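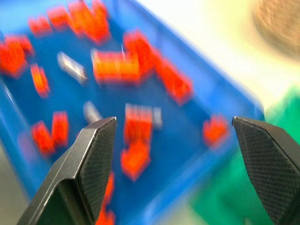
Kapitel 7
Wenn der Greifer nicht loslässt: Störungen beim Sortieren von Kleinteilen

In der Versuchshalle von Clindoro blieb im September ein Arm einer zweiarmigen Sortierzelle nach 1219 Griffen stehen. Die Finger waren geschlossen, die Steuerung meldete sie als geöffnet. Sadao Nakajima, der die Zelle betreute, griff von Hand in die Schale, um den Baustein zu lösen. Der zweite Arm war noch freigegeben und fuhr an. Nakajima kam mit einer Prellung davon.

Das Protokoll nennt zwei Ursachen: einen Wackelkontakt in der Leitung zum Greifer und einen Halt, der nur auf den gestörten Arm wirkte. Die Finger hielten mit bis zu 70 Newton. 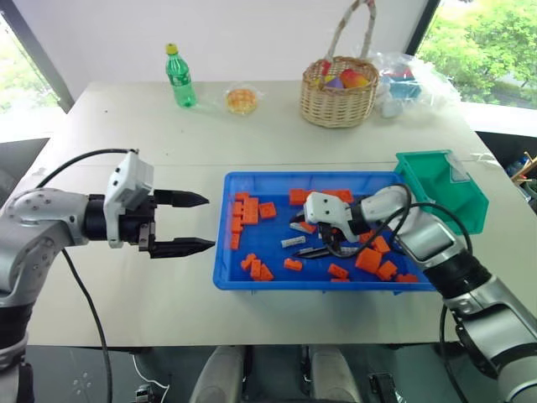

Warum genügt es nicht, nur den gestörten Arm anzuhalten?
Beide Arme teilen sich einen Arbeitsraum. Wer hineingreift, befindet sich auch in der Reichweite des anderen Arms, der sein Programm fortsetzt.

Abschnitt 7.1 behandelt den gemeinsamen Halt, Abschnitt 7.2 die Prüfung der Leitungen. Die Schaltpläne zum Greifer Keda stehen im Anhang.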